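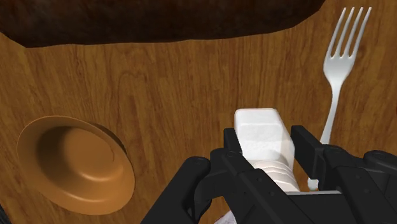
Practice dinners teach robot hands to tidy a table they have never seen

A small robotics group at Brundside has spent the better part of a year laying and clearing tables that don't exist, and this July it is ready to share what came of it. The group's new training method, which goes by the name of Evel, lets a robot learn to pick things up from a cluttered table entirely inside a computer, and then checks how well the lessons hold when the table is laid in a way the robot hasn't met before.

The idea is a homely one, and Noeline Sheehan, who leads the work, is happy to talk about it for as long as you have tea in the pot. Most robots learning to grasp are given one thing at a time, she explains, set down nicely in the middle of a bare surface with plenty of elbow room. Kitchens are rarely so obliging. There is a bowl too near the edge, a fork lying where you want to put your hand, a loaf of bread blocking the way round the back, and the little bottle you were after is standing in the thick of it all.

"We kept getting lovely results on tidy tables and then dreadful ones the moment there was breakfast on them," says Sheehan. "So in the end we thought, well, let's give it breakfast every time."

Evel does this by building its tables in order of difficulty. An early table might hold a dish and a bottle with a good stretch of wood between them. Later ones bring in cutlery, fruit, boxes lying flat and things that hide other things, and the robot only moves on once it has managed the easier layout often enough. If it starts to struggle, the program quietly takes an item or two away and lets it have another go (rather as you might with a child learning to carry plates, Sheehan says, though with fewer breakages to sweep up).

The part the group is proudest of concerns where the robot looks. Evel gives the learner more than one view of the table, a close one near the fingers and a wider one that takes in the room, and during training it will now and then switch one of them off without warning. The robot has to make do with whatever it has left. Marin Mujić, who wrote most of that part of the program, says he tried it one evening on little more than a hunch and came in the next morning to find the scores had gone up overnight. 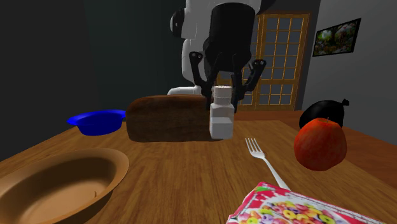
The group tested the finished method on 236 table layouts that had been kept well away from the training. Each was tried 20 times, with the robot asked to take hold of one named item and lift it clear without knocking its neighbours. The older method, trained on single objects, did well enough where there was space and then fell off sharply as the tables filled. Evel lost a little ground on the fullest tables too, but far less, and it was much gentler with everything it wasn't supposed to touch.

Tall, narrow things gave the most trouble at first. A small bottle is easy enough to close your fingers on, but come at it slightly crooked and over it goes, and then it has rolled behind the bread and the whole attempt is lost. Mujić's answer was to reward the robot for pausing just before it gripped, which sounds as though it ought to slow everything down. It did add a moment to each lift, but so many fewer attempts had to be started afresh that a full test run was over sooner than before.

Forks are another matter, and the group is quite open about it. Anything thin that lies flat on the wood remains hard going, and seven of the layouts, all of them with cutlery as the item to be lifted, defeated every version of the method the team put to them. Sheehan suspects the fingers need to learn to nudge a fork towards the edge before picking it up, as people do without thinking, and a student has already begun on that.

There is also the question of how much of this carries over to a real table, with real crumbs on it. The rendered rooms are pleasant to look at, with their wood grain and their shadows, but a computer's idea of how a loaf of bread squashes is still fairly rough, and the team makes no claims yet for robots outside the machine. A first set of trials on a physical arm is planned with Berisha, an engineering firm that has agreed to lend the group bench space and, just as welcome, the time of two of its technicians. Those trials will use 21 of the layouts from the test set, copied as closely as the local shops allow.

"I've got a shopping list pinned up by my desk and it looks like I'm catering for a very odd picnic," says Mujić.

The computer work was paid for by a grant from the Grendura fund, which supports research into help at home for older people and those who find it hard to grip or reach. Sheehan says that is very much where her own heart is in all this. Her mother gave up cooking for herself some years ago, chiefly on account of her hands, and Sheehan has never been persuaded that the answer to that has to be a big or complicated one. A machine that could fetch the right bottle from a crowded table, and leave the rest of the table as it was, would have done a great deal of good in that house.

The group will put the training program and the full set of table layouts on its website later in the summer, free for other researchers to use. Anyone who gets a robot to pick up a fork with them is warmly invited to write in and say how.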